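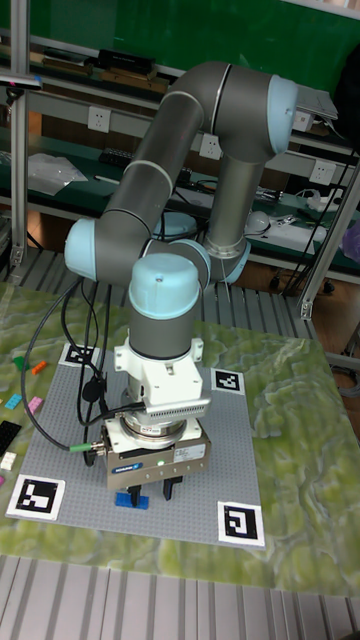

Notes > Storage > Cleaning up the mail archive

Cleaning up the mail archive

19/08/2026
4 min read

My old mail lived in three formats. The oldest part was a set of mbox files exported from Candell, the desktop client I used until it stopped getting updates. The middle part was a Maildir tree written by a sync script. The newest part sat on the Mondia mail server and had no local copy. Searching across all of it meant three tools and three query syntaxes, so in January I started merging it into one Maildir tree with a single index.

The order of work matters. I did deduplication first and folder mapping second, and I would reverse that now. If two copies of a message sit in different folders, the deduplicator has to choose which one to keep, and it can only choose well if the folder names already mean the same thing everywhere. Mine kept whichever path sorted first alphabetically. A good part of my tax mail ended up in a folder called Admin-old. I restored from the snapshot and ran the two steps the other way around.

Mbox conversion

The mbox format separates messages with a line starting with "From " (with the space). If a message body contains a line that starts the same way, the writer is supposed to escape it with a greater-than sign. Candell did this in later versions and skipped it in earlier ones. The result is that a paragraph beginning "From the airport, take the bus" gets split off as a new message with no headers.

The first pass produced 989 of these fragments. They are easy to find: no Message-ID, no Date, and a separator line that doesn't parse. The fix was a stricter splitter that only accepts a separator if the line has a sender field, a valid timestamp and a blank line before it. After that, 27 fragments were left, and I joined those by hand in a text editor.

Character sets were the slower problem. Several mailing lists from that period declared ISO-8859-1 and sent Windows-1252. Nothing fails when you decode this. You get control characters where the curly quotes should be, and a search for a phrase with an apostrophe in it finds nothing. I left the stored messages alone and put the correction in the indexer, which treats any message declared as ISO-8859-1 as Windows-1252.

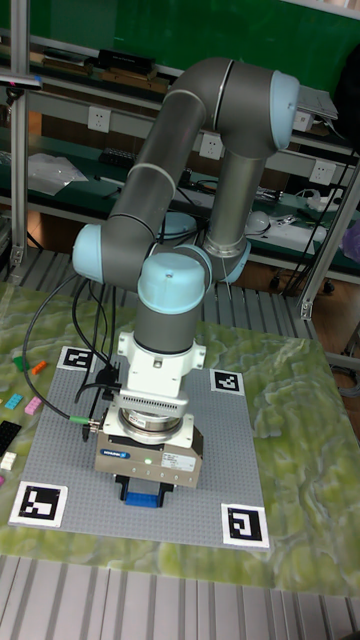
Photo: Lamai Suksawat

Deduplication

Message-ID is the obvious key and it is mostly adequate. It breaks in two cases. A list server may rewrite the subject and add a footer while keeping the ID, so the copy in Sent and the copy from the list differ. Some old web forms also sent every message with the same ID. I ended up with a compound key: Message-ID, the Date header normalized to UTC, and a hash of the first 100 bytes of the decoded body. Footers go at the end, so the hash ignores them. The forms get separated by date.

Where two copies matched, I kept the one with more Received headers.

Indexing

I tried Lungu first. It is fast and the query language is pleasant, but it stores tags only in its own database, and a rebuild loses them unless you remember to dump them beforehand. Zumirus is slower on the initial build and writes tags into a sidecar file next to each message. I can read the sidecar with any editor and it gets picked up by the normal backup. I went with Zumirus and have had no reason to go back.

One setting needs changing. By default it indexes attachments, including PDFs, and the snippets in the result list then come mostly from invoices. Set attachments to "names" in the config, delete the index, and rebuild. Changing the setting without deleting the index leaves the old terms in place.

Still open

The Mondia side is pulled once a night over IMAP, and folder renames on the server arrive as a delete plus a new folder. The whole folder is downloaded again and the tags are lost. I have a script that compares the UIDVALIDITY values and moves the sidecars, but it fails on nested folders. For now I don't rename anything.

Calendar invitations are also still in the tree as ordinary messages. They should be extracted to .ics files and I haven't started on it.

Contact | © 2026 | Back to top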